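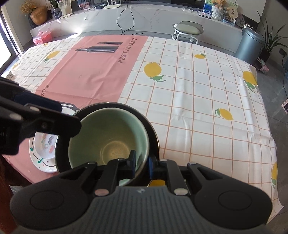

Diapo 1 – Nappe imprimée, panneau rose et quadrillage à citrons, avec deux bols emboîtés.

Notes de l'intervenant : Darius Chiriac
Durée prévue : une demi-heure, questions comprises. Démarrer à 14 h, sans attendre les retardataires.

DIAPO 1. Ouverture
Laisser la diapo affichée pendant l'installation. Annoncer le sujet : le comportement des nappes imprimées sur table rectangulaire, du dépliage au dressage. On parlera du support, de l'impression, des plis, puis de la vaisselle posée dessus.
Faire remarquer le mot RESTAURANT, en capitales sombres, irrégulières, qui monte en diagonale le long du panneau rose. Ce type de lettrage impose un sens de lecture, donc un sens de pose. Les citrons, eux, sont orientés différemment d'un motif à l'autre et tolèrent une rotation. Y revenir à la diapo 4.

DIAPO 2. Vocabulaire
Définir trois termes, la salle n'est pas composée uniquement de gens du textile.
Pli de stockage : ligne longue, issue du pliage en usine ou en armoire.
Froissement : petites rides courtes, sans direction dominante.
Pincement : point où deux plis se rejoignent et où la matière se soulève.
Revenir un instant à la diapo 1, partie blanche : on y trouve de longs plis en relief, de petites rides, et un pincement près du centre. Ne pas conclure sur l'origine de chacun, une photo ne suffit pas.

DIAPO 3. La série Flollau
Rappel du périmètre. Les essais ont été menés en août dans la salle de Clundolska, sur des nappes fournies par Varex. 206 dépliages consignés, dont 171 exploitables. Les autres fiches étaient incomplètes (humidité non relevée, le plus souvent).
Chaque nappe est dépliée, lissée à la main du centre vers les bords, puis laissée au repos. Pas de fer, pas de vapeur. Relevé des plis résiduels à hauteur fixe, sous éclairage rasant.
Si on demande pourquoi pas de fer : les utilisateurs visés ne repassent pas. Réponse courte, passer à la suite.

DIAPO 4. Motif et perception des plis
Point central de l'exposé, ralentir ici.
Un quadrillage fin rend la déformation lisible. Dès que la nappe se soulève, la ligne cesse d'être droite et l'œil suit la courbure. Un aplat de couleur donne moins de repères ; on n'y lit plus que l'ombre portée du pli.
Un motif isolé, citron ou bouteille, se comporte autrement. Tant que le pli passe à côté, il reste intact. Si le pli le traverse, il est tronqué ou rétréci. Sur la photo d'ouverture, un des citrons du bord inférieur droit est en partie replié et paraît étroit.
Conséquence pour le dessin : éloigner les petits motifs des lignes de pliage connues. Wieczorek propose un gabarit à cet effet, le montrer s'il reste du temps.

DIAPO 5. Retombée
La retombée dépend de la raideur du support et de la coupe de l'angle. Un angle droit non arrondi descend en pointe et forme une onde. Sur la première diapo, l'angle inférieur droit tombe de cette façon au-dessus du sol.
Donner la règle de mise en place : centrer d'abord sur la longueur, ensuite sur la largeur, ne tirer que sur les côtés. Tirer sur un angle déplace le pincement sans le supprimer.
Préciser que l'on ne traite pas des attaches ni des poids de nappe. Sujet distinct.

DIAPO 6. Vaisselle
Deux bols emboîtés sur la photo : un vert pâle en céramique, à l'intérieur brillant, dans un plus grand, brun-noir. Une pile de ce type occupe peu de surface et maintient la nappe sur une zone réduite. Elle masque aussi une partie de l'impression.
Pour un dressage complet, désempiler avant de corriger les plis, poser chaque pièce à la verticale, ne jamais la faire glisser. Un bol que l'on pousse crée un bourrelet devant lui – défaut le plus fréquent dans nos fiches.
Côté couleur : le vert pâle reste voisin du vert des feuilles, le brun-noir se rapproche plutôt des impressions sombres. Remarque secondaire, à supprimer si retard.

DIAPO 7. Limites
Un seul format de table. Éclairage constant. Usure simulée jusqu'à 2 000 cycles de pliage, sans lavage intermédiaire. La base de photos compte 916 vues, toutes annotées par la même personne ; la double annotation est en cours.
Ne pas présenter de classement entre fournisseurs, même si la question est posée.

DIAPO 8. Questions
Réponses à garder sous la main :
Sens de pose avec texte imprimé – lecture depuis le côté d'entrée de la salle.
Stockage roulé – moins de plis longs, mais les bords s'enroulent.
Accès aux fiches – sur demande écrite, après relecture par Varex.
Récupérer l'échantillon de nappe qui aura circulé au premier rang.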